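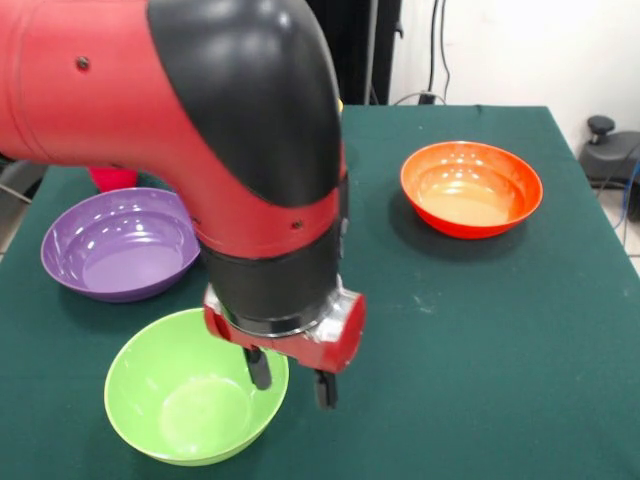

Food Waste and Portion Size in a Residence Hall Cafeteria

Tarun Dhillon and Leonor Serrano
Final project report, Introduction to Research Methods

1. Background

Worell Hall serves lunch and dinner to students who live on the north side of campus. Meals are paid for in advance, so a student who takes more than he or she can eat loses nothing by it. Leftover food goes on a belt at the back of the room, gets scraped into bins in the dish room, and leaves the building in the same truck as the rest of the trash.

Our project began with a comment from the kitchen staff that the bins fill faster at dinner than at lunch, even though fewer people come to dinner. We wanted to find out whether that was true, and whether the size of the dishes set out at the serving line had anything to do with it. Earlier studies of self-serve meals have looked at plate size, tray removal and signs near the food. We found much less on bowls, and Worell uses bowls for a large part of its menu (soup, pasta, rice dishes, salad, cereal and dessert).

2. Question

Does switching from the large bowl to the small bowl at the serving line reduce the weight of food thrown away per diner?

We also asked two smaller questions. Do diners go back for more when the bowl is small? And which foods make up most of the waste?

3. Methods

The cafeteria owns two sizes of bowl, both from the supplier Correia. The large one is the usual bowl. The small one is kept for catered events, and the kitchen manager let us borrow the full set as long as it was back on the shelf before the December banquet.

The study ran for 5 weeks. During the first 3 weeks the serving line had large bowls only. During the last 2 weeks it had small bowls only. Plates, cups and silverware stayed the same throughout. The menu in this hall does not repeat on a fixed schedule, so we could not match every meal in one period with the same meal in the other. We come back to this in section 6.

We collected waste at dinner, between 5:00 p.m. and closing. Scraped food was sorted at the belt into three tubs: starches, vegetables and fruit, and everything else. Liquids were poured off first and not weighed. Each tub was weighed on the dish room's receiving scale when it was full or at closing, whichever came first, and the empty weight of the tub was subtracted. Diner counts came from the card reader at the door. In total the card reader logged 2457 dinner visits on the evenings when we were collecting.

To look at second helpings, one of us sat near the serving line with a tally sheet and marked each time a person came back with a used bowl or took another clean one. We did this for the first hour of dinner only.

Diners were not told which period was which. A small sign at the belt said that a class was weighing food scraps. The sign was up during both periods, so any effect it had should be the same in both.
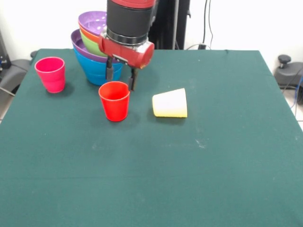

We had planned to weigh individual bowls too, before and after eating, to see how full people filled them. We tried this on one evening and gave it up. Stopping people on their way to a table made a line, and several of them put food back when they saw the scale. Those weights are not used anywhere in this report.

4. Results

Waste per diner was lower in the small bowl period than in the large bowl period. The drop showed up in both weeks of the small bowl period, and it was bigger in the second of those weeks than in the first.

Most of the drop came from the starch tub. Pasta and rice were the heaviest items in the waste during the large bowl period by a wide margin. Vegetables and fruit changed very little. Salad was often taken on a plate in both periods, which may explain this. The "everything else" tub went up and down from night to night with no clear pattern. It was heaviest on nights with bone-in chicken, and we should have sorted bones out from the start, as they are not food anyone would have eaten.

Second helpings went up with the small bowl. This was what we expected. The increase was mostly in soup and pasta. Even with the extra trips, less food ended up on the belt.

The staff comment that started the project could not be tested. We had hoped to weigh lunch waste as well, but both of us had class at that hour and the lunch crew did not have room for another set of tubs.

5. Discussion

The simplest reading is that people fill the bowl they are handed. With a small bowl they take less the first time, and those who are still hungry go back. A person who goes back already knows whether the food is good, so the second bowl is more likely to be finished.

There are costs. The serving line was slower during the small bowl period, mainly at the pasta station. The dish crew told us they ran more racks, and the small bowls do not sit well in the Larnico racks the hall uses now. They tip and fill with water. If the change were made permanent, the hall would need different racks, and the extra water and soap should be set against the food saved. We did not measure either one.

Some diners complained. The comment box had notes asking where the regular bowls had gone, and one person wrote that the hall was saving money at students' expense. The kitchen manager said that putting both sizes out side by side might be easier to accept. We think that would be worth testing, but it is a different study from ours, because it depends on what people choose.

6. Limits

The two periods were not the same length, and the menus were different. The small bowl period also came later in the term, when students may eat less at dinner because they are studying elsewhere or bringing snacks home. A better design would switch back and forth between bowl sizes every few days.

The receiving scale is built for cases of produce and is not very precise with light loads. On slow nights the last tub was sometimes close to empty, and its reading may be off.

The tally of second helpings covers one hour and depends on the person keeping it. Tarun kept it on most nights. When we both tallied the same hour as a check, Leonor's total was slightly higher, mostly because she counted people who came back for a clean bowl to give to a friend. We used Tarun's rule for the whole study.

7. Next steps

We gave the kitchen manager a copy of our weight sheets and a one-page summary. The manager at Dellulero, the smaller cafe across the quad, has asked to see them too. The cafe serves from behind a counter, so portion size there is set by the server and the results may not carry over.

If another group picks this up next year, we suggest they start by asking for the menus early, sort bones separately, and get permission for lunch before the term begins. The tubs and lids are labeled and stored on the bottom shelf of the dish room closet.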